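Desk Packing Assistant, Part Time
Mitton Packing Room, Lekell

Lekell is seeking one packing assistant for the Mitton room, starting on 19/05/2026. The contract runs through December. Reference number for this job: 546.

The work consists of setting out desks for small-goods packing. Small items go into divided wooden trays with shredded filler. Cables are kept clear of the tray, and the aisle floor is checked before each shift. The room is carpeted, so filler has to be picked up by hand before vacuuming.

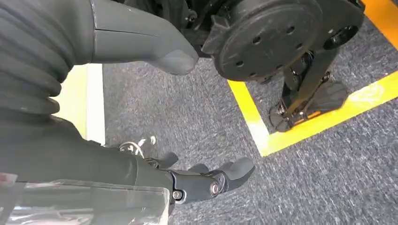
Floor level, Mitton room: carpet and equipment.

Duties:
Fill tray slots according to the Vernex packing sheet.
Record each finished tray on the desk laptop.
Route and tie cables at the end of the shift.
Report damaged dividers to the room lead, Maxine Quinlan.

Applicants must be able to sit at a desk for two hours at a time and lift a filled carton. Experience with Berrada cartons is useful -- training is given to those without it. The target is 104 trays per week, and it applies from the third week.
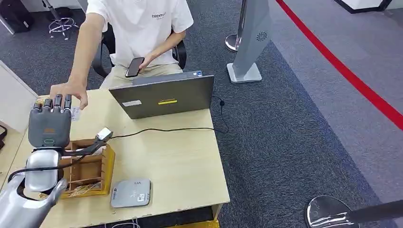 Is the filler supplied, or does the assistant prepare it?
Filler arrives already shredded. The assistant refills the bin from the store, Room 49, at the start of each shift.

Send a one-page résumé to Maxine Quinlan, Lekell, Box 148. Put the reference number on the first line and list the weekdays you can work.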